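카펫 타일 바닥, 낮은 자리에서 다시 보기
생활공간 관찰 수업 기말 보고서 / 2026년 3월 3일 화요일

처음엔 의자를 주제로 하려고 했다. 그런데 같은 조 Chiyo Kubo가 "의자는 다들 하잖아, 바닥은 어때?" 하길래 그 말에 홀랑 넘어갔다(결과적으로 무릎이 좀 고생했다).
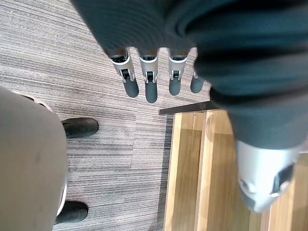 우리가 고른 곳은 Mimero 공용 작업실이다. 신발을 신고 들어가는 방이고 바닥에는 회색 카펫 타일이 깔려 있다. 매일 밟고 다니면서도 나는 이게 그냥 한 가지 회색인 줄 알았다. 그런데 쪼그려 앉아서 보니까 가로로 가는 줄무늬가 잔뜩 있고, 밝은 회색이랑 진한 회색 사이에 연보랏빛 비슷한 색도 살짝 섞여 있다! 타일끼리 만나는 이음매는 정말 희미하다. 줄무늬가 미세하게 달라지는 걸 보고서야 아, 여기가 경계구나 싶은 정도. 가운데쯤에는 주변보다 조금 어두운 네모도 하나 있는데, 타일을 따로 갈아 끼운 건지 결 방향 때문인지는 끝내 못 알아냈다. 관리실에 물어봤지만 시공 기록이 없다고 했다.

조사는 네 번에 나눠서 했다. 참여한 학생은 19명이고, 한 사람당 20분씩 바닥 가까이에서 하고 싶은 작업을 하게 했다. 책을 읽어도 되고 부품을 맞춰도 되고, 자세도 마음대로였다. 나랑 Chiyo는 옆에서 자세가 바뀔 때마다 적었다. 그런데 이게 은근히 바쁘다. 사람이 바닥에서는 진짜 가만히 못 있는다. 양반다리였다가 한쪽 무릎을 세웠다가 어느새 옆으로 기대 있다.

제일 재미있었던 건 밝은색 나무로 된 낮은 구조물이다. 카펫 위에 놓아두고 용도를 일부러 말해 주지 않았더니 누구는 앉고, 누구는 책상처럼 쓰고, 누구는 팔꿈치만 올려놨다. 우리끼리도 이걸 발판이라고 부를지 벤치라고 부를지 합의를 못 해서 메모에는 그냥 "나무"라고 되어 있다. 보고서 쓰면서 옮겨 적을 때 조금 후회했다.

끝나고 나눈 이야기에서는 신발 얘기가 많이 나왔다. 신발을 신은 채로 바닥에 앉으면 발을 어디 둬야 할지 모르겠다는 것이다. 나도 똑같이 느꼈다. 맨발이면 편하게 접어 넣을 발을 괜히 옆으로 빼게 된다. 반대로 Sadao Honda는 전혀 신경 안 쓰인다고 했고, 카펫이 생각보다 단단해서 오래 앉기 힘들다는 점을 더 크게 봤다.

아쉬운 점도 있다. 첫 번째 조사 때는 기록 양식이 없어서 Chiyo와 내 메모가 서로 안 맞았고, 그래서 그날 기록은 자세 분류에서 뺐다. 시간대도 오후에만 몰려 있었다. 9월에 다시 할 수 있으면 오전에도 해 보고, 신발을 벗는 조건도 따로 넣어 보고 싶다.

원본 메모는 2권으로 묶어서 과 자료실에 두었다. 글씨가 엉망인 쪽이 내 것이다.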